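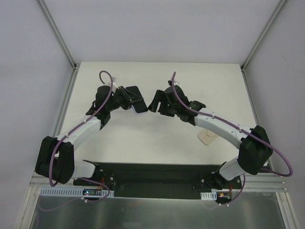 ok thread on the two-arm planner bcs a few people asked and I keep losing my own notes

short version: collision checking between the arms was lying to us. for weeks. the fix was boring

we run both arms off one planner now, one combined joint space. before that it was two seperate planners and a lock. lock worked fine until both grippers wanted the middle of the table, then one arm just sat there like it was waiting for a bus

combined planning is slower, obviously. worst query in the March logs was 1222 ms. median is 39. I can live with 39

the lying part: self-collision model had the links and the motor housings, no cables. purple cables loop way out past the elbows and up over the wrists. planner thinks that's free air. planner is wrong

tried modelling the cables properly first. don't. lost two days to it. they flex, they swing, the sim version never hangs like the real one

what we do now: fat capsule around each wrist, another one outboard of each elbow. sized for the worst loop plus a bit. ugly. conservative. fine

downside, wrist capsules overlap when the grippers come in close, so handovers got rejected every single time. of course

so there's a handover mode. inside a small box at table centre the wrist capsules shrink and the speed limit drops. Kasun Bandara wrote the switching logic, I only broke it twice

bug worth knowing about if you copy this: we were checking the mode at plan time and not at execution. plan made in handover mode, box moved, arms still running on the skinny capsules. now the mode gets stamped on the trajectory and re-checked before every segment

other thing. timestamps. left and right joint states came in on different clocks, 2 control ticks apart. doesn't matter when the arms are far away from each other. matters a lot when the jaws are nearly touching. both get resampled to one clock before anything else sees them

regression set is 1000 random start/goal pairs, heavy on goals near the centre. runs overnight, dumps the failures with a seed so you can replay just the one. should've built that first, would of saved me most of March

tool's called Kolta internally, no it's not public yet, yes I'll post when it is. config format needs a cleanup, some of the labelling in there is embarassing

next up: replanning mid-motion without the stop-start jerk. got a branch. it's rough

anyone got a decent way of picking capsule radius from logged data instead of me and a tape measure? replies open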